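Re: [Household list] Shallow boxes for small clothes: do they work for you?

4 min read

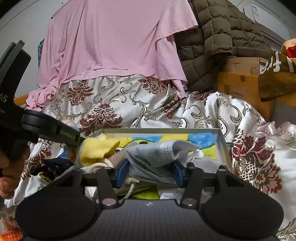 Dear all,

I promised on Sunday to answer Demetrius properly, and I am sorry that it took me some days. My written English is slow, so I prefer to write one long message instead of five short ones.

Demetrius Mahmoud wrote:
> I bought two of the deep Garex bins for the bedroom and I already
> regret it. Socks go in, and the pair I want is always at the bottom.
> My wife says a shallow box is better, but I think a shallow box will
> only take up the whole shelf. Can those of you who use shallow boxes
> please tell me: do you fold the socks or roll them? And where do you
> put the things which are not socks, like cords and small cloths?
> Also, do you line the box with something?
>
> Demetrius

I will take your questions in order, and then I have one of my own.

First, the shelf. Your wife is right, in my opinion, but you are also right. I changed from deep bins to shallow boxes in August, and in the beginning I lost a lot of shelf. Then I measured. My shelf has 164 mm of free height and one shallow box with its socks needs less than half of this, so now I put one box on top of another with a thin board between them. If your shelf is lower than mine, please measure before you buy anything. I did not, and I had to return two boxes to the shop in Emside, and the bus there is not cheap.

About folding or rolling. I tried both for a month each. Rolled pairs look very nice on the first day, but thick winter socks open again by themselves, and the elastic at the top becomes loose if you turn one sock over the other every week. My mother always did this and all our socks fell down to the shoe. Now I put the two socks flat, one on the other, fold once at the heel and once more, and stand them in the box with the fold up. Thin socks need one more fold or they will not stand. It is not necessary to be very exact. Some of mine are only bunched in, and I can still find them.

I sort on the bed. I put the box directly on the cover, the clean things beside it, and I work from one side to the other. On the floor my back hurts, and on the kitchen table there is always somebody's breakfast. A box with low sides is good for this work because the hand can come in from any direction. With your deep bins you must go in from the top and everything moves.

For the things which are not socks: I know that many on this list have a separate place for cords and laces, and I respect this. I tried it with the Li drawer dividers, the narrow ones, and after two weeks the cords were again everywhere. So I stopped fighting. Now the cords stay with the cloths, in the same box. My only rule is that a bright cloth goes next to a dark or gray one, so that the eye finds the border between them quickly. A yellow cloth is very useful for this. If I have only gray next to gray, I take out three wrong things before the right one.

Long cords should be tied with one loose knot in the middle. Please do not wind them tightly around the hand and then push them under the clothes, they catch on knitted things and pull the threads. I ruined one good pair in this way.

The lining: I don't buy any. The Foltard drawer paper is pretty but it slides, and it smells of perfume for a long time. I prefer a box which is already cheerful on the inside, with some color or a picture on the bottom. When I can see the picture again, I know that it is time to do the laundry. My daughter painted one for me and she complains that I cover it.

Last point, how often. I go through every box once per season and take out what has holes. In the last round I removed 13 single socks. I keep single socks for one season only, and then they become cloths for dust and shoes.

Now my question. Does somebody have experience with boxes of thin cardboard after a few years? The sides of mine are quite thin and I am afraid that the corners will become soft if I carry them to the bed each time. I thought to put tape on the inside of the corners, but perhaps cloth tape is better than the paper one? I have both at home.

Demetrius, please don't throw away the Garex bins. They are good for towels, and for blankets if you do not have too many.

With kind regards to everybody, and thank you for the patience

12 comments
144 shares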